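Trikberg Automation News – Mar 30, 2018

What we learned from the cable fault in cell 7

Readers of the last newsletter will remember the short notice that cell 7 at our Bilumholm workshop was stopped and that the sorting work was moved to the other cells. Several of you wrote to ask what happened. I promised a longer answer when the check was finished, and it is finished now.

Cell 7 is a cell with two arms. It is used for picking up small loose things from the floor of the cell and placing them in bins. Most of the time these are toy bricks, which are cheap, hard to break and come in many shapes. The work is not heavy and the speed is low, so we had perhaps become a little too calm about it.

The fault came in the middle of a normal shift. The operator had started a run and both arms were moving well. Then one gripper stopped answering. It did not open and it did not close, but the arm behind it continued along its path as if all was in order. The arm went down to the place where it should release a brick, made the release movement with closed fingers, and went back up with the brick still held. After this it tried to pick the next brick with the first one still between the fingers. The fingers pressed the two bricks against the floor, the arm felt too much force, and the controller stopped it. The other arm did not stop. It kept working for some seconds more, until the operator pushed the red button.

No person was hurt, and the damage was small: one finger pad torn and one brick with a crack. But the two arms share the same space, and an arm that continues while its neighbor stands still in the middle of the floor can drive into it. In this case they did not touch. I think we were lucky with the position of the last pick.

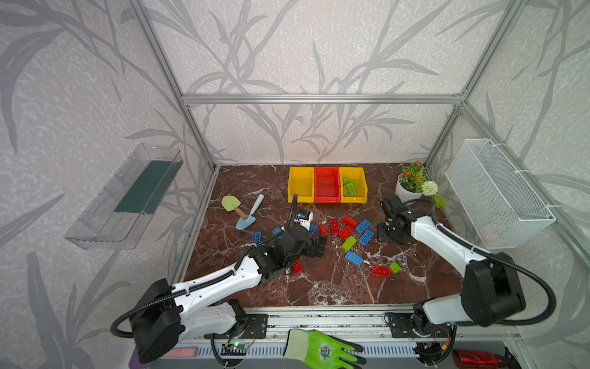 When the gripper was taken off, the reason was found quite fast. The cable that goes from the gripper along the outside of the arm had a broken wire inside the cover, close to the first clamp. From the outside it looked good. The wire made contact when the arm was stretched out and lost it when the arm was folded close to its base, so the gripper had signal in one half of the movement and no signal in the other half. This also explains some strange messages in the log from the weeks before. The log has 1554 lines for the period we looked at, and the same short warning, "gripper late", comes back many times. Each time the gripper answered again within a moment and the run went on. The warning was yellow, not red, and we all had the habit to click it away. I include myself.

The clamp was also part of the problem. It was put too close to the joint when the cable was changed in August. With the clamp in that place, the cable has to bend in a very small curve each time the arm folds. Our drawing shows the right position, but the drawing was made for the older gripper from Nel and the cable for the present one is thicker. The drawing has been corrected.

Three changes are now made in cell 7, and the other cells will follow.

First, if one arm stops for any reason, the other arm stops too. This was possible from the beginning, but it was switched off during the first tests because it made the work slow – and then it was never switched on again.

Second, the controller asks the gripper for its real finger position before the arm leaves the place of release. If the answer does not come, or if the fingers are still closed, the run is stopped. This makes each cycle a little longer. We find this acceptable.

Third, the gripper cables get a fixed life. They will be changed after 1000 hours of running, also when they look like new. The broken one had run 840 hours, so you may ask if the number is too high. With the clamp in the right position we believe it is not, but we will cut open the first cables we take out and look at the wires. If we see wear, the number goes down.

For the operators there is also one new rule. A "gripper late" warning must be written in the shift book with the time and the position of the arm. Two such warnings in one shift mean that the cell is stopped and the cable is tested by bending it by hand along its full length, with the power to the arms off and locked. Please do not put your hands in the cell for this test when only the program is paused. A paused arm can still move.

Cell 7 is running again at low speed. The cable kits for the other cells are ordered from Flodwood and will be fitted in the order in which they arrive. If you have seen the same warning on your own cell, please send the log to the Bilumholm workshop before you clear it.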